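The gripper comparison that doesn't compare much

Every few months somebody sends me a chart. The latest came from Teodor Solheim, whose opinion I usually trust, and it ranked hand-held grippers for collecting household manipulation data. Trilcombe came out on top, Arneck a close second. Teodor wanted to know which I'd buy. I told him I wouldn't buy either one on the strength of that chart.

My complaint is with the test. The chart rests on 1218 grasps, and when I read the notes underneath, most of them were blocks, cups and a foam ball on a bare table. Of course the Trilcombe did well. Anything with two fingers and a decent spring does well on a foam ball. I've seen barbecue tongs do well on a foam ball.

Cloth is where I'd start, and I'd start with a lot of it. Put a blanket over part of a sofa, add a few slippery cushions and a patterned throw, and let two people work the same pile with a gripper each. Now the fingers have to find an edge that keeps moving. The camera sits so close to its own gripper body that the tool eats half of what it sees, and the other operator's tool keeps drifting through the rest.
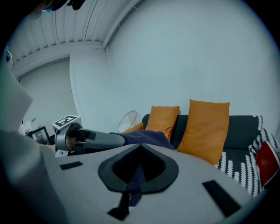
Ayane Takagi, who has spent more hours on this than I have, thinks I'm too hard on the wide lens. Her argument is that a fisheye view keeps the neighboring gripper and its marker in sight for longer, and tracking is worth more than a pretty picture. Fine. But I'd like to see that measured on a folding job, with the failures left in. The vendors love the word "robust" and get very quiet when you ask how many takes went in the trash.

Then there's price. The Arneck costs $3798 a pair and the cheaper Rozīte kit costs a fraction of that. Are the extra dollars buying better grasps, or a nicer case? I spent an afternoon with both and logged 88 tries at picking up a blanket by its hem. I could not have told you, blindfolded, which handle was which. That's a small test run by a grumpy man, and I wouldn't build a policy on it. I also wouldn't build one on the chart.

Clullisley has a new controller coming in December that is supposed to fix timing between the two hands. Maybe it will. The last update promised the same and I still had to line up recordings by eye.

So my answer to Teodor stands. Borrow both, pull the ugliest blanket out of your closet, and keep every bad take. If Trilcombe still wins after that, I'll pay for lunch.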